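Home | News | Opinion | Events | Contact

We use cookies to keep this site working. Accept | Settings

What I took home from the Darnevon open day

I went to the Darnevon open day expecting a big arm behind glass, and most of the visitors I talked to had come for the same thing.

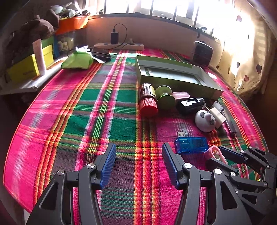 The big arm was there, and it stacked crates for most of the morning. It drew the crowd. But I spent my time in the side room, where the Umik project was showing how it teaches a gripper to pick things up, and I think that room deserved the crowd more.

The work is simple to describe. A person holds a gripper by hand, with a camera on it, and picks up ordinary things in ordinary homes. A screwdriver, a charger, a small box. Then they put them down and do it again. Kuo-hua Yuen, who ran the session, told us they had 176 recordings from the month of April, and that 74 of them had been thrown out, mostly for moving too fast. I liked that he gave us the second number without being asked.

He let us try. I had 13 attempts and dropped the thing 4 times. A marker pen is easy. A flat plug is not, and a piece of soft cloth is harder than it looks - you have to decide where to grab it before you get there. My hand was tired after a few minutes. I had not thought of this as labor before, and now I do.

My opinion is that open days should show more of this and less of the finished act. When a machine stacks crates without a mistake, people go home thinking the problem is solved. They then expect the same machine to tidy a bedroom, and they feel cheated when it can't. Crates are all one shape. The stuff people leave on a bed is not, and somebody has to go through it piece by piece.

A man from Trindero, a firm that sells warehouse equipment, disagreed with me over coffee. He said buyers don't want to see practice, they want to see results. That may be fair for buyers. Most of us in the building were not buyers. We were parents, students and retired people, and we can stand to watch something being learned.

I also think the people holding the grippers should be named and paid properly. I asked about pay and was told it was by the hour, but I did not get a figure. Darnevon should put one on the wall next time.

The next open day has no date yet. If you go, skip the first line and ask for the side room.

Get our newsletter every week. Enter your email to sign up.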